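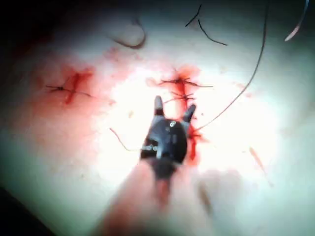
Trevalach, 7 de la mañana

Humedad alta en el laboratorio desde primera hora. He dejado las bobinas de seda trenzada en la cámara de acondicionamiento hasta media mañana y he aprovechado para limpiar las mordazas de la máquina de tracción. La inferior tenía restos de cera en el estriado. Con la cera, el hilo patina antes de cargar y la curva sale con un escalón inicial que luego hay que recortar a mano.

Serie de nudos, segundo lote. Tres configuraciones sobre el mismo calibre: cuadrado simple, cuadrado con una vuelta más y nudo de cirujano con cierre doble. Cabos cortados a 6 mm. Con los cabos más cortos del primer lote el deslizamiento se comía el ensayo y no se llegaba a rotura casi nunca. Lucienne Leclerc sigue defendiendo cortarlos a 3, que es como se cortan en la práctica, y tiene razón en cuanto al uso, pero entonces medimos otra cosa y habría que cambiar el título de la tabla.

El cuadrado simple en seda aguanta bien. En monofilamento, no: abre por el segundo lazo con cargas bajas y a veces se deshace entero en el precarga. Anoto «el precarga» otra vez; es la precarga. Retno me lo corrige en todos los borradores.

La diferencia entre operadores es mayor que la diferencia entre nudos. Los de Dirceu Vieira rompen siempre junto al lazo, limpios, con poca dispersión. Los míos tienen dos poblaciones: los de antes de comer y los de después. Propongo que ate una sola persona por lote y que quede su inicial en la hoja. También convendría fijar la fuerza de apriete con una pesa colgada y dejar de hacerlo a ojo.

Llamada de Pascual a mediodía. El pedido de poliéster recubierto se retrasa. Ofrecen otro tinte con la misma construcción de trenza; he dicho que no. El negro y el blanco del mismo fabricante ya nos dieron alargamientos distintos en primavera y no quiero abrir otra variable.

Por la tarde, revisión de la hoja de cálculo. El registro 3.488 tiene la fuerza en gramos y todos los demás en newtons. Lo he convertido y he dejado la nota al margen. La media del lote baja un poco y la desviación vuelve a ser creíble. Queda por mirar si hay más.

Cena en casa, sopa de la víspera. Maleta hecha.

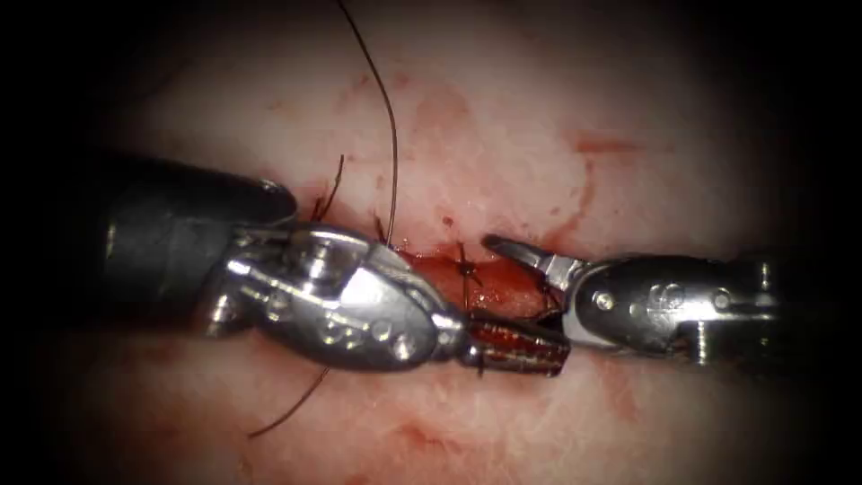
Calport, octubre

Tren con retraso, habitación interior, mesa pequeña. He venido por la reunión de métodos y por ver el baño termostático de Anum Zaidi, que mantiene el hilo en suero a temperatura corporal mientras se tracciona. El nuestro obliga a sacar la probeta y colocarla en seco.

El montaje es sencillo: cubeta de metacrilato, resistencia, bomba de acuario y un pasamuros de silicona para el vástago. El rozamiento del vástago se resta con una carrera en vacío antes de cada serie. He pedido el plano. La junta se cambia cada 2 semanas y el repuesto es barato.

Resultado que me llevo: la seda mojada pierde resistencia al nudo, como se esperaba, pero el deslizamiento también baja. La trenza se hincha y el lazo se asienta mejor. Si se confirma en nuestros lotes, la comparación en seco con el monofilamento está sesgada y hay que repetirla. Son casi 40 probetas por configuración. No antes de Navidad.

Discusión larga sobre la velocidad de ensayo. Naima Benkirane quiere una velocidad lenta y única para todos los materiales. A mí me parece bien para el informe y mal para el monofilamento, que fluye, y a velocidad lenta parece más dócil de lo que es. Queda pendiente; ella escribirá la propuesta y yo el anexo de fluencia.

Pendiente para la vuelta:
Reetiquetar las bobinas abiertas.
Calibrar la célula pequeña.
Comprar una pesa para el apriete.
Devolver a Dirceu las pinzas rectas.

Me duele la muñeca derecha de atar. Mañana ato con la izquierda solo los descartes, a ver qué curva sale.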